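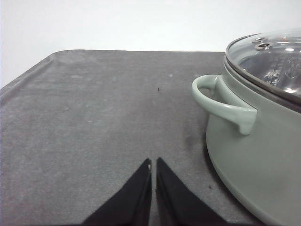 When people move into a small flat, they usually buy too many pots. I did the same, and for four years I carried them from one rental to another without cooking in half of them. Now I keep one pot for soup, beans and stewed fruit, and it lives on the table, where other people would put a vase. A sage-green pot on a dark gray mat, with a white wall behind it, needs no more decoration. The colour is quiet and it does not quarrel with the plates.

The mat deserves a few words too. Wiesława Wasilewska taught me to use one. She runs the Woter kitchen workshop and she is strict about tables. "A pot should be put down without a sound," she told the class in February, and then made all of us practise. A padded surface saves the tabletop, but it also shows each crumb and scuff, so a soft brush should stay close by.

The second half of the pot is its lid, and here many buyers are careless. They choose the body for its colour and look at the lid only at home. I prefer glass. I can see if the beans are moving without letting the steam out, and my lentils need 15 minutes less attention than before. 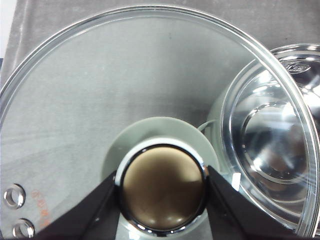 Clear glass, a chrome ring around the knob and two small vent holes near the edge.

Before you pay, lift the lid by its knob a few times – if your fingers slip in the shop, they will slip more at the stove. Ask also if the knob can be replaced. At Seyoum, the repair counter near my tram stop, a new one costs 60 dollars with fitting, and I think this is too much for such a small part.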